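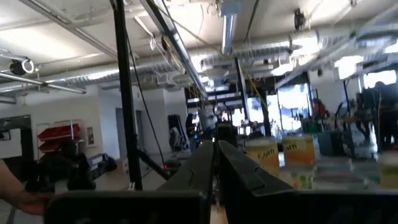
Wrist camera view, gripper open, hand near its base

Re: [handero-users] Gripper opens by itself after a protective stop

Hello all,

thank you, Major, for the quick answer. I reply below your lines.

> On our Ranska arm we had the same fault in January. The
> gripper let go when the stop was reset. Did you check the
> connector at the wrist? And is anybody's hand near the
> fingers when you reset?

Yes to both. I pushed the connector in again and changed the cable, but the fault came back after 65 cycles. The fingers open to full width, then the Zova controller shows error 3 and does not accept commands for 2 seconds.

About the hands I must admit you are right. We had the habit of reaching to the gripper while the arm is still powered. One colleague got his fingertip pinched, without injury - but it was enough. From now on we press the emergency stop first, and we reset only when everybody stands back from the table.

Does somebody know if the older firmware keeps the grip force after a reset? I would like to go back to version 2 if it is safer.

With kind regards,
Tímea Orbán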